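Zindent: one arm, one bench, one hanging box
Speaker notes, Wednesday session, Terkelia

Slide 1. Title

Leave it up while people sit down. Start at 7:05 whether or not the back row is full. Say the scope early: a manipulator cell built in a shared workshop, tested in simulation first, no production claims. Questions at the end, except on units, which can be asked any time.

Slide 2. Where it lives

Cullwood is a members' workshop. Zindent is the name of the cell and of the repository. The cell gets a bench and a share of the power circuit. It does not get a fence, a dedicated room or the right to leave an arm energized overnight. Those three constraints decided most of what follows.

The arm is white and larger than it needs to be. It came secondhand with its controller. The small parts, brackets and fixture plates were cut at Cullwood. The open frame on the bench was welded by Triantafyllou from our drawing and arrived square within what we could measure.

Do not spend time on purchase history. If asked, say the controller is the original one and move on.

Slide 3. The task

Pick up an electrical box by its cable or by its body, carry it over the bench, present it to the frame. A person then does the screws. The arm is a third hand. It holds weight and position and nothing else.

Two grips were considered. Body grip is stiff and easy to plan for, but the fingers cover the face where the screwdriver goes. Cable grip leaves the face clear and introduces a pendulum. Most of this talk is the pendulum.

Numbers for this slide:
Free cable length 600 mm.
Finger opening 65 mm at full stroke.
Command rate 50 Hz.

The command rate is what our script sends. The controller interpolates internally at a rate we have not confirmed. Say so.

Slide 4. Why simulate a bench we already own

Bench time at Cullwood is booked in evening blocks. Setup and teardown take most of the first hour. A bad path costs the rest of the evening. In the simulator a bad path costs a restart.

The second reason is the walls. The arm can reach places where a member could be standing, and the workshop rules say any new motion has to be shown on a screen before it is run. We used to show a plot of joint angles. It satisfied the rule and informed no one. Now we show the model.

Slide 5. What is modeled, what is not

Modeled with collision shapes: arm links, gripper, pedestal block, table top and legs, frame, the modules on the frame, walls, floor. The second, smaller arm beside the table is modeled in its folded pose only. It is an obstacle in this project.

Modeled for appearance only: clock, baseboard, the cabinet at the right. The cabinet should probably be promoted to a collision shape. It is outside the planned envelope, but the envelope has grown before.

Not modeled: cable runs to the controller, people, the give in the table top. The real top flexes when the arm brakes hard. We see it as a settling error at the tool that the simulator never shows.
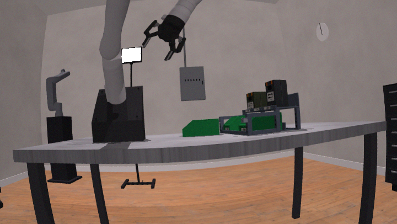
Zindent bench model in the simulator. Gripper open, box on its cable.

Slide 6. Reading the model

Keep the bench view up while talking through this. Point at the fingers first. They are spread and the box hangs below on the cable. In the model the cable's upper end is attached to the tool by a constraint. Finger friction does not carry it. That is a simplification and it should be stated before someone in the audience states it.

The reason for the constraint: friction grip on a thin flexible body needed a time step small enough to make the run slower than the real arm. With the constraint in place we lose slip and keep swing. Swing was the thing under study. Slip was tested on the real gripper by pulling.

Point at the green wedge next. It stands between the middle of the table and the frame, so any low approach from the left has to clear its high end. Early plans did not. The planner was given the box at rest, straight down from the tool, and the box in motion is not straight down from the tool.

Point at the modules on top of the frame last. They set the minimum carry height. The taller black one governs.

Slide 7. The cable

The cable is a chain of 19 rigid capsules with ball joints. Bending stiffness is a spring at each joint. Torsion is a second spring, tuned separately.

Fewer capsules gave a visible kink near the top under lateral acceleration. More gave no change in box position that we could separate from the integrator noise. 19 is where the script happened to be set when the curve went flat. There is no deeper argument for it.

Damping was the hard parameter. Measured procedure, for anyone who wants to repeat it:

Hang the real box from a fixed hook at the working length.
Displace it sideways to a mark and release.
Film against a ruled board.
Read the peak displacement of each swing until it is too small to read.
Fit one decay constant. Resist fitting two.

The fit was good in the plane of the swing. It was poor for twist. The real cable has a set from being coiled, and the box rotates slowly back toward the coil direction whenever it is left alone. The model has no set. We added a rest angle to the torsion springs, which reproduces the final orientation and gets the speed wrong.

Slide 8. Path shaping

Plain trapezoidal velocity first. Box swing at arrival was too large to present the face to a person. Waiting for it to decay took longer than the move.

Then a two-impulse input shaper, timed to the pendulum period at the free length. At 600 mm that period is a little over a second and a half. The shaper adds half a period to each move. For a third hand this is acceptable.

Limits of the shaper, and take these slowly:

It assumes one length. If the cable is gripped higher or lower, the period changes and the cancellation degrades.
It assumes small angles.
It does nothing for twist.
It does nothing for a bump from a sleeve.

Someone will ask about closed-loop swing control with a camera. We have not built it. The gripper would block part of the view of the cable, and the lighting at Cullwood changes with whoever is welding.

Slide 9. Transfer to the real bench

First real runs were done at reduced speed with the box replaced by a sandbag of the same mass. The period matched. Residual swing was larger than in the model, mostly along the long direction of the table. I put this down to the table itself. Weight on the lower rails reduced it. I have not separated the table from the mounting bolts and will not claim to have.

The tool frame offset was wrong in the first week – sign error in the wrist transform, present in the model too, and so invisible when comparing the two. It was found with a pointer and a steel rule. Worth saying out loud: agreement between the model and the log only means they share the same file.

Collision margins were opened up afterward by 50 mm on everything with a hard edge. The planner still finds paths. They are uglier.

Slide 10. Stop behavior

Pressing the stop cuts motion at the arm. It does not cut motion at the box. The box keeps its speed and swings out past the tool. In simulation we triggered a stop at every tenth command step along the path and recorded the largest excursion of the box from vertical. The marked zone on the workshop floor is drawn from that envelope, plus the margin.

The earlier zone was drawn from arm reach alone. It was too small on the side away from the pedestal.

If time is short, cut slide 8 and keep this one.

Slide 11. Open items

Table flex, not modeled.
Coil set in the cable, modeled badly.
Second arm, frozen in its folded pose. Using it to steady the box has been suggested. It would need its own controller work and the two would need a common clock.
Release. The model removes the constraint in a single step. The real fingers open over a finite time and the cable drags on one pad first. This matters if we ever set the box down instead of holding it for a person.

Slide 12. Files and repeatability

The scene file, the cable script and the swing readings are in the Zindent repository. The arm description is not, pending a reply on its license. Substitute any six-axis arm with comparable reach and the cable results should hold, as they depend on tool motion only.

The random seed is fixed. Results still differ slightly between machines. The differences are below what the ruled board can resolve.

Likely questions

Payload: well under the arm's rating. The limit is the gripper.
Why not hang the box from a fixed hook over the bench: tried it. Fine for one mounting position. The frame has several.
Why not a stiff hanger in place of the cable: the cable is part of the product and has to be routed with the box anyway.
Cost: refer to the parts list in the repository. Leave labor out, it was not logged.
Does it save time: no usable comparison yet. Screwing in the box single-handed was never timed before the build.

Leave the stop envelope plot on screen during questions. Laptop has to be off the projector by 8:00.

3 comments | 19 shares
Contact | Copyright Zindent project notes | Back to top

Related notes
Drawing changes to the Triantafyllou frame
Cullwood bench power: what trips and when
Measuring pendulum decay with a ruled board
Checking a wrist transform with a steel rule
July bench log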